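Ticket 880 - blue bins, sort table, toy library back room
Site: Clarkircombe
Opened by: Fatima Swanepoel
Assigned: Dumisani Moodley
Status: open, waiting on parts

Last updated: June 2021

PROBLEM
Blue bins from the Astari order don't stack. Lip on one end catches on the bin underneath, top one sits crooked and slides. Two went off the shelf already. Nobody hurt, cubes everywhere. Also red cubes keep turning up outside the bin at end of sort, then the set goes out short and the family calls us.

Set in question = Wisent counting set, 13 red cubes per bag. Bag went out short twice since December.

FIRST LOOK (Dumisani)
Pulled one bin off the shelf, emptied it, put it long side across on the brown table. Checked floor of bin, no cracks. Rim has the little square notches, those are fine. Checked the raised lip on the one end, no warp I can see. So not a bad bin I think.
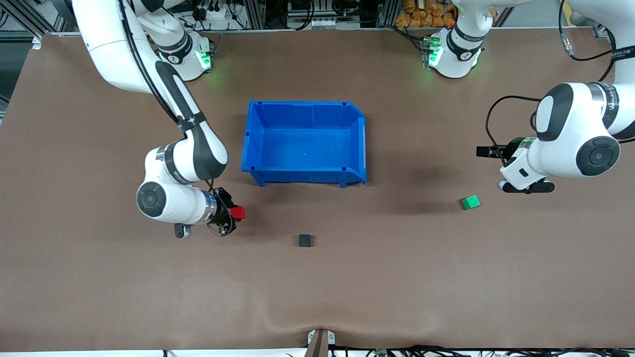 Tried stacking two same way round - catches. Turned top one end for end - sits flat. Tried it 8 times, flat every time. So the stacking half is just which way round they go. Will put tape on the lip end of every bin so people line them up oposite.

FROM FATIMA
Ok but the shelf is too narrow to turn them once they're full. Can we do it before filling? Also tape peels, last lot lasted a week. Paint pen?

Dumisani: paint pen fine. Yes turn before filling, will write it on the card by the shelf.

CUBES
Asuka Okabe ran the sort yesterday, says she tips the bag in from the end with the lip and they bounce. Tried it her way, three out on the table. Tried from the long side, low down, none out. Cubes are small, red on a brown top you'd think you'd see them but they end up tight against the bin wall or off to the side and people pack up without lifting the bin.

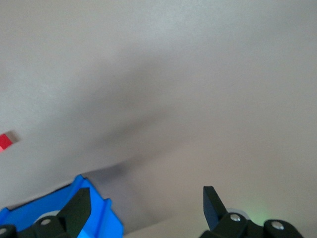
So: tip from the long side. Lift bin before closing the bag. Count to 13 out loud, sounds silly, do it anyway.

Lwazi Mathebula asked about a tray with an edge under the bin. Makhubela has one, 600 mm wide, need to check it clears the bin plus a hand each side. Measure first pls, don't order yet.

STILL TO DO
- paint pen on lip ends (Dumisani)
- card by shelf, new wording (Fatima)
- measure for tray (Lwazi)
- replacement red cubes for the two short bags, ask Llinos Harries, she has the spares tin
- call both families back, not done yet!!

NOTE
Llinos says spares tin has reds but a different size, slightly bigger. Don't mix them in, the kids notice. Asked Wisent for loose ones, no answer so far. Leaving ticket open till they come.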